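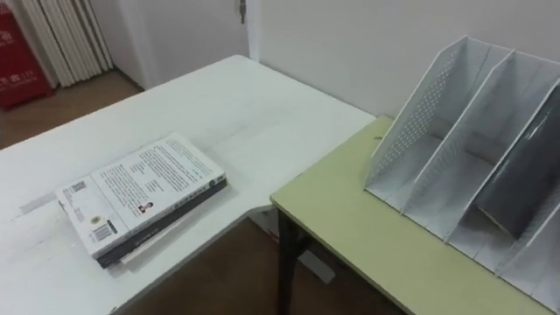
Book shelving task: planner and perception gallery

Start state for the shelving task: a stack of books flat on the white table, the file organizer on the yellow-green one. The stack lies diagonally, so the grasp sampler has to take its yaw from the top cover and not from the table edge.

This page collects notes from the August build of Wumis, our task planner. Perception is by Nadiia Kuzmenko, motion planning by Lucian Cârstea. Click the picture for full size.

Notes on the view

Segmentation. The top book is white on a white tabletop. Depth edges carry most of the mask; color contributes little. The dark book directly under it gives a usable boundary along the spine side.

Slot detection. Dividers are fitted as parallel planes. The perforated panel on the left lets light through and returns incomplete depth, so holes are closed before the fit. Set panel_close to 40 for this organizer.

Occupancy. The two left compartments are empty and are valid targets. The next one holds a dark folder or book leaning against the dividers. Wumis marks any slot with a leaning item as occupied, even when there is room beside it.

Table junction. The two tabletops meet at an angle and are modeled as separate collision boxes. Merging them into one hull produced false contacts at the corner.

Planner settings

Sampling budget: 1496 nodes per query
Replan limit: 97
Approach cone: default, narrowed for the slot insertion
Config name: stanciu_shelf

Open issue 105: spine orientation flips when the barcode side faces up. Assigned to Horațiu Jitaru. Workaround is to disable the cover prior and rerun from the pregrasp pose.

Previous gallery: Clandby drawer task
Next gallery: Trustham cable routing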